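3.2 Field trial of the Dellbridge handheld kit

The second product under review is the Dellbridge kit, sold as a matched pair of handheld grippers with onboard recording. A person carries one device in each hand and does the task directly, without a robot in the room. The recordings are later converted into gripper paths and opening widths for a two-arm platform. We chose garment folding as the test task because it needs both hands at nearly all times and because the earlier review of the Zillisen kit (Mladenović and Oravec) used the same task, which allows a limited comparison.

The trial was run in a home bedroom and not in our lab. Operators folded mixed clothing on a bed over a printed play mat. The mat was kept on purpose: its large cartoon figures give the tracking software plenty of texture, but they also make it harder to separate a garment from what lies under it. Each operator had 10 minutes of practice before recording began. Sessions were limited to 60 minutes, with a break of 10 minutes at the midpoint. Operators were told to use the grippers for every contact with the garment being folded and to set finished items on the far side of the bed.
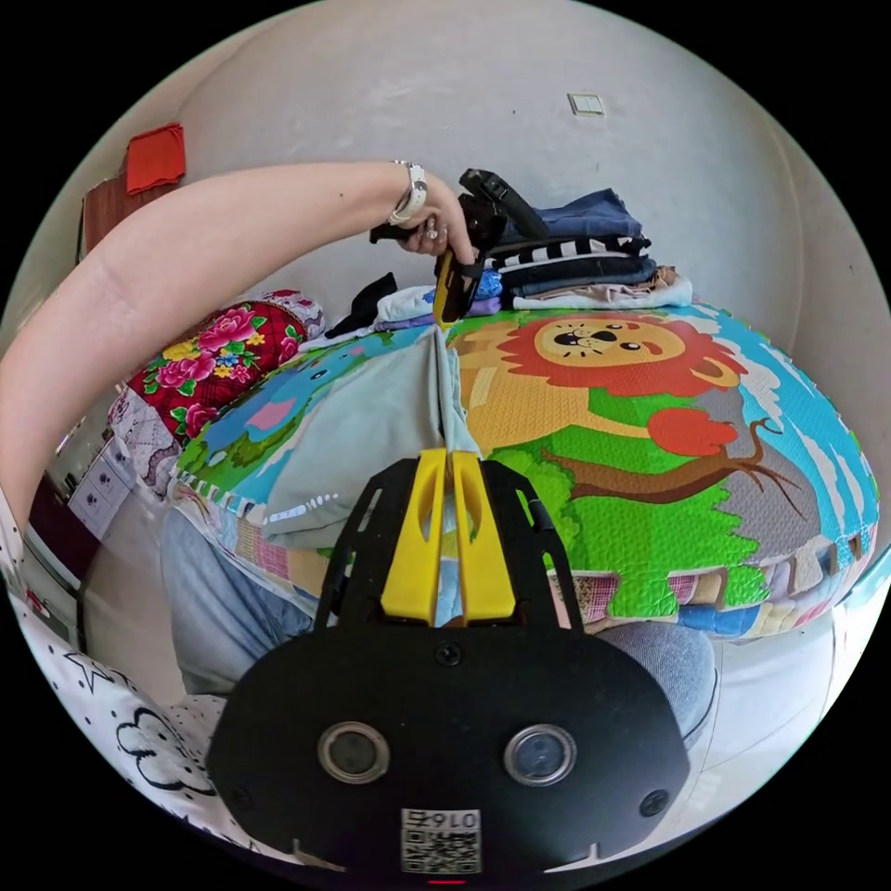
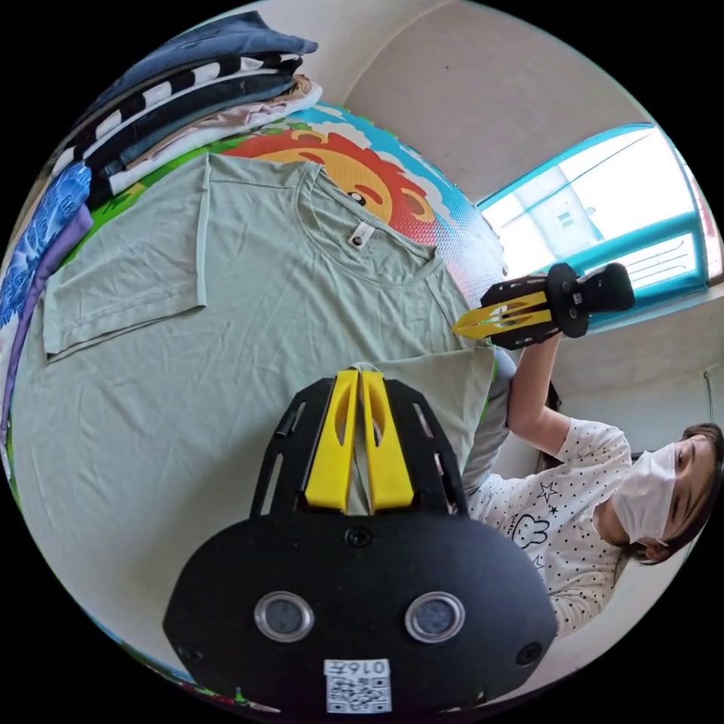
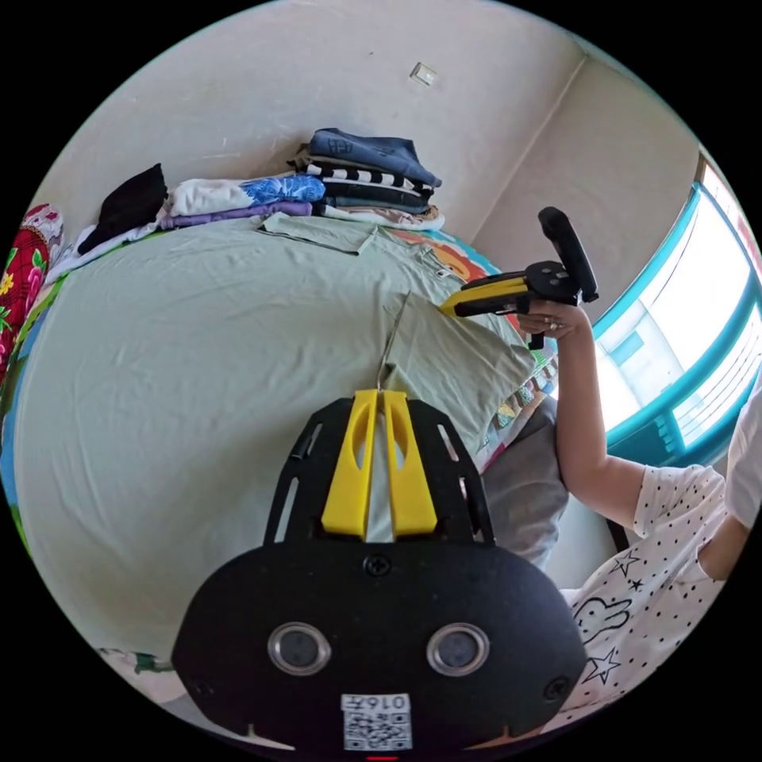
Figure 4. Garment folding with the Dellbridge kit, as seen from a handheld gripper. Each view includes a second gripper held in a hand.

Product Evaluation / Data Collection Hardware

3.3 Observations

Grasping. The yellow fingers are flat and tapered, and they close well on a single layer of cotton. In the middle view of Figure 4 they hold a lifted edge of a green T-shirt, the grasp on which most of the folding sequence depends. Thick seams were more difficult. Two operators reported that denim waistbands slid toward the base of the fingers, and both changed to a steeper approach angle to avoid this.

Field of view. The wide lens keeps the gripper's own fingers and most of the work surface in view together. Distortion near the circular border is strong, and straight features such as the window in the last view are visibly bent. The calibration file supplied by the vendor corrected this to a level we consider acceptable for path recovery. We do not recommend using the outer part of the image for measuring garment size.

Lighting. Daylight from the window was not controlled. Bright panes lowered the contrast on pale garments during some turns of the wrist, and fixed exposure gave steadier results than the default automatic setting.

Operator load. Fatos Dimitrov, who supervised the sessions, noted that complaints about wrist strain began in the second half of the hour. The weight of the housing sits well forward of the handle. The Zillisen device is better balanced but has a narrower view.

Data yield. After filtering for lost tracking, 90 percent of the recorded folds were kept. Most rejected folds came from moments when one gripper was held close to the body and its view was blocked by clothing. Tracking recovered without a restart in all but 2 of these cases.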